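## 4 现场任务与结果

### 4.1 任务来源

第3节给出的抓取与移动能力指标均在实验室内测得,物体间距、光照和地面条件由实验人员设定。本节讨论同一套系统在车间环境中承担杂务的情况。所谓杂务,指不计入工艺节拍、没有专用工装、通常由当班人员顺手完成的作业,例如把台面上的散件收回托盘、把空周转箱放回料架、拾起地面碎屑。这类作业单次耗时短,内容变化大,很少写入作业指导书,因而也缺少现成的合格判据。

试验地点为 Eterholm 车间的一处物料周转区。该区域的任务清单由 Tia Heywood 与当班班长共同整理,初稿按动作命名(“拿”“放”“推”“擦”等),后改为按终态命名。修改的原因在于,同一终态可以由不同动作序列达到,而操作员验收时只看终态。以空箱归位为例,操作员并不关心机器人从哪一侧抓箱,只关心箱体是否完全落在层板以内、把手朝向是否便于下一次取用。

最终保留3类任务:

- **A类,台面收拣**:将台面上的单个小件放入指定托盘,或将托盘内的小件取出并放到指定位置。
- **B类,周转箱整理**:判断料架各层周转箱是否可回收,对可回收的箱体执行取下或归位。
- **C类,地面清拾**:检出料架周边地面上的片状碎屑并拾起,投入收集容器。

清单初稿中还有推车换位和更换拖把水桶两项,均未进入试验。前者涉及脚轮刹车状态的确认,移动平台的推力上限也未通过现场安全评估;后者涉及液体,与末端执行器的防护等级不符。

### 4.2 硬件与软件配置

机械臂与移动底盘沿用第3节的配置。末端为平行双指夹爪,指面覆有深色弹性垫,腕部装有一台小型彩色相机,光轴大致与夹爪闭合方向垂直。头部相机安装高度可调,用于料架与地面的全局观察。任务调度由 Flullow 中间件完成,感知模块与抓取规划模块以服务形式挂接。空间标定使用 Hyvönen 标定板,每次开机后执行一遍,中途若腕部相机受到碰撞则重新标定。

夹爪的最大张开量对A类任务足够,对B类任务偏小。周转箱的箱沿较厚,双指只能夹持箱沿或伸入把手凹槽,不能从两侧抱持箱体。由此产生的约束是:箱体重心与夹持点之间始终存在力臂,箱内若有物料,腕部力矩可能超过关节限值。B类任务因而必须先判定空满,再决定是否抓取。

腕部相机的视场中始终包含两指的前端。指面在画面下方两角形成固定遮挡,遮挡区域随张开量变化。早期版本用静态掩膜剔除该区域,掩膜按最大张开量制作,闭合过程中的指尖因此会被当作场景物体送入检测器。现版本根据关节编码器的读数逐帧生成掩膜,并在边缘处外扩一圈,以吸收标定残差。外扩的代价是目标靠近指尖时可见面积进一步减小,这一点在A类任务中影响明显。

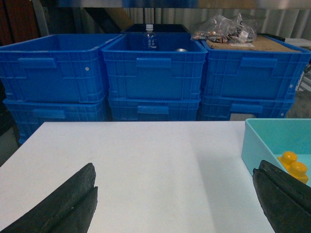 图3 A类任务的腕部视角。浅蓝色托盘位于台面右侧,盘内有一块带两个圆形凸点的黄色积木,其下部被右指遮挡;台面后方为两层叠放的蓝色周转箱。

### 4.3 A类任务:台面收拣

图3所示布局是A类任务中较典型的一种。白色台面纹理少,对基于外观的前景分割有利,对基于双目匹配或光流的深度估计不利。托盘颜色浅且略透光,盘壁与台面之间的亮度差较小,边缘检测在盘壁内侧容易断裂。积木本身颜色饱和度高,单独检测时没有困难,困难在于它与盘壁的相对位置。当目标贴近盘壁时,夹爪一指需要插入目标与盘壁之间的缝隙,缝隙宽度若小于指厚,抓取规划器应改用沿盘壁方向的夹持姿态,或先将目标拨离盘壁。

遮挡也会改变规划器的选择。图3中右指既遮住了积木的一部分,又与托盘一角在画面中重叠。仅凭这一帧,系统无法区分“指位于托盘上方”与“指即将触及盘沿”两种情形,必须结合臂的正运动学结果。本文的做法是在接近段之前增加一个观察位姿,令相机沿水平方向平移一小段,再以两帧之间的视差确定盘沿高度。该步骤使单次作业变长,但消除了大部分盘沿碰撞。对于停留在观察位姿时仍被遮挡的目标,系统不作补全推断,直接请求第二个观察位姿。

后方背景同样需要处理。周转箱内的瓶、罐以及箱口上方的袋装小件与台面目标同属“可抓取物体”类别,检测器不加限制时会给出较高置信度。系统以台面平面拟合结果为基准,只接受底面落在台面多边形内的候选。台面远端边缘附近的候选最容易误判,原因是箱沿与台面边缘在图像中相接,平面拟合的外点增多。现阶段将台面多边形向内收缩,牺牲远端一条窄带的可操作区域。操作员对此没有提出异议,散件通常也不会放在那个位置。

A类任务的放置判据为:小件底面与托盘底面接触,小件任何部分不超出盘沿,托盘位移不影响其继续使用。放置方向不作要求。若小件在松爪后滚动或倾倒但仍满足上述条件,按完成计。

### 4.4 B类任务:周转箱整理

B类任务由头部相机提供初始观察。底盘停靠在料架前方,头部相机俯视地面与下层层板,随后抬升至上层。由于料架之间的间距不固定,系统不使用预存地图中的料架位姿,每次到位后重新估计立柱与层板的位置。

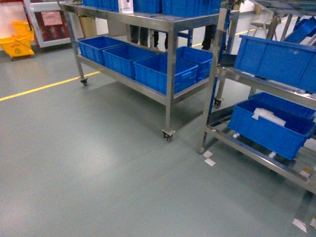

空满判定是B类任务的前置条件,误判的两个方向代价不同。将满箱判为空箱,可能造成腕部过载或物料倾洒;将空箱判为满箱,只是少回收一只箱子。阈值据此偏向后者。判定的主要困难是视角:在头部相机的这一高度,推车下层的四只蓝色周转箱看上去都是空的,内壁呈较深的蓝色,但箱底并非处处可见,扁平物料贴在近侧箱壁下方时不会进入视野。右侧料架下层的箱内则有一团皱起的白色袋状或片状物,靠近前沿,检测器对它的分类结果不稳定,在“包装废料”与“内衬”之间切换。对这种情形,本文不尝试判断其用途,只要箱内存在与箱体颜色显著不同且面积超过阈值的区域,即标记为非空,交由操作员确认。上层的箱体从低位观察只见侧壁,空满状态记为未知,抬升相机后再行判定。

金属表面的反射是另一类误差来源。料架方管与层板为拉丝不锈钢,深度相机在高光处返回空值,在斜掠角处返回错误距离。层板前沿恰好是放置动作最依赖的几何特征,而它又常常处在高光带上。实验中比较过三种处理方式。直接用空间滤波填补空洞,会把前沿抹圆,放置高度偏低,箱底与前沿擦碰。用立柱位置推算层板前沿,则依赖料架型号已知,而现场料架规格不一。最终采用的方式是让机械臂在低速下以指背轻触层板,由关节力矩变化确认高度。触碰确认稳定可靠,缺点是慢。

箱体的堆放姿态也不规则。料架带有倾斜导轨时,箱体前倾,把手凹槽的法线随之偏转,按水平假设生成的抓取姿态会使指尖顶在凹槽上缘。规划器因此改为先拟合箱沿所在平面,再由该平面推算凹槽方向。箱壁上的竖向加强筋对平面拟合有干扰,筋与筋之间的凹陷在深度图中呈周期性起伏,拟合时以筋顶为准,剔除凹陷部分。 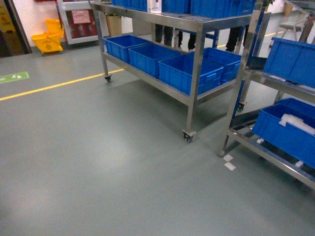
机器人现在能否独自完成周转箱的回收与归位?

在箱体为空、箱沿完整可见、层板高度已由触碰确认的条件下,可以完成单箱的取下与归位;任一条件缺失时仍需操作员介入,主要是确认空满和调整箱体朝向。

上述回答所涉及的三项条件在车间中并不总能同时满足。Mansa Boateng 在标注时另记录了介入原因,其中“等待确认”多于“执行失败”。这一分布与实验室结果不同。实验室中箱体预先清空,确认环节被省略,失败集中在抓取与放置动作本身。两组结果不宜直接比较,本文也不据此推断动作层面的可靠性有所提高。

人员的存在对B类任务的节奏影响较大。料架后方常有人站立或经过,低位视角下只能看到腿部,人体检测器依赖上半身特征时会漏检。本文增加了腿部检测通道,检出后底盘保持静止,机械臂限速运行,待人员离开设定区域后恢复。在人员长时间停留的情形下,系统超时退出并报告,不尝试绕行。超时时间设为30秒,自首次停止时起算。

### 4.5 C类任务:地面清拾

C类任务的目标尺寸小、厚度接近零,深度信息基本不可用,检测完全依赖彩色图像。地面为灰绿色环氧涂层,表面光滑,反射顶灯后形成大面积亮区。白色碎屑落在亮区内时对比度低,落在亮区外时又与涂层磨痕的尺度相近。黄色标线的边缘破损处偶尔被检出为碎屑,标线本身则可用颜色先行排除。

碎屑与高光的区分利用了视点变化。底盘平移后,漫反射碎屑在地面坐标系中位置不变,镜面高光则随视点移动。系统将两个视点的候选投影到地面平面,位置一致者保留。该方法对平整地面有效,对排水坡面未作测试。投影误差主要来自头部相机的俯仰角,俯仰角的微小偏差在远处被放大,因此只处理底盘近前区域内的候选,远处候选待底盘靠近后再检。

拾取动作的难点在于接触。平行双指夹爪拾取贴地薄片时,两指须同时触地并沿地面闭合,指垫边缘的状态直接决定能否把薄片铲起。指垫磨损后边缘变得粗糙,闭合时与地面之间留有间隙,薄片从间隙中滑过。加大下压力可以减小间隙,但会加速磨损,也会在涂层上留下痕迹,车间方面不接受。另一种方案是把胶带状薄片与纸状薄片分开处理,前者若已粘附于地面则放弃。仅凭图像区分两者的准确率不足以支持这一策略,现版本一律先尝试一次,未夹起则记录位置并离开。

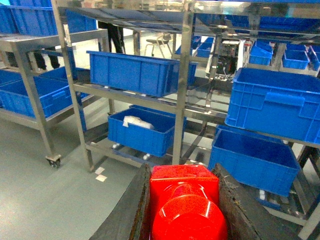 图4 料架侧的腕部视角。红色夹爪壳体位于画面下方中央,两侧为深色夹指,右指垫上缘粗糙并有浅色磨损点;前方为带多层层板的不锈钢料架,左前立柱根部附近的地面上有两片白色小纸片。

图4给出的位置关系说明了C类任务的可达性问题。碎屑靠近料架立柱时,夹爪壳体的宽度成为限制因素:指尖可以到达碎屑上方,壳体却可能先与层板或相邻箱体接触。规划器在此处的可行姿态集合较小,常需将腕部旋转,使两指连线与料架前沿平行。若碎屑位于底层层板以下,则视为不可达,不进入候选队列。该规则较为保守,一部分从侧面可以够到的碎屑也被排除。

料架下方的脚轮同样参与碰撞检测。白色小脚轮与碎屑颜色相近,在低分辨率图像中曾被检为碎屑,现由高度信息剔除。剔除阈值高于碎屑的可能厚度,低于脚轮的最小可见高度,两者之间余量充足,未出现反向误删。

### 4.6 试验安排与判定

正式试验于2022年10月20日(星期四)进行,三类任务合计尝试72次,次序随机。每次尝试开始前由操作员将作业区恢复到日常使用状态,不作整理,不移走相邻料架上的物品。操作员只在系统请求或安全停机时介入,介入内容由 Mansa Boateng 逐次标注,Tia Heywood 复核,分歧由两人查看录像后协商解决。

判定分为完成、介入后完成和未完成三档。未完成的尝试中有7次归因于感知,涉及地面高光与箱内物体的空满判定,其余归因于可达性或超时。归因以首次偏离计划的时刻为准。例如,碎屑位置估计偏差导致指尖落点错误,随后壳体与层板接触触发停机,该次尝试归因于感知,不归因于可达性。这种记法会使感知一栏偏多,但便于定位需要修改的模块。

全部尝试的指令流、关节状态和两路图像以同一时钟记录,存入 Funemport 数据管理平台。同步误差小于相机帧间隔,不影响归因。

### 4.7 适用范围

就本文所考察的任务而言,台面收拣可以在操作员不在旁的情况下连续运行,前提是台面物体不相互叠压,且托盘不被移出臂的工作空间。周转箱整理宜采用半自动方式,由系统提出可回收箱体的列表,操作员一次性确认后执行。地面清拾尚不适合取代人工清扫,现有夹爪对薄片的拾取能力不足,更换末端执行器又会影响前两类任务。

单臂系统在三类任务之间切换时不更换末端,这一限制来自车间对设备占地的要求,与方法本身无关。若允许设置工具架,C类任务可以改用吸附式末端,其可达性分析需重新进行。吸附式末端对粗糙纸片的密封性能,以及吸口在环氧地面上的磨损情况,本文没有数据。

试验区域的照明在全天内基本恒定,未覆盖自然光直射的情形。料架与推车在试验期间由车间人员正常使用,位置变动没有逐一登记,因此无法给出完成情况与料架布局之间的定量关系。补充试验计划登记料架位姿,并将指垫更换周期作为独立变量,相关设置见附录B。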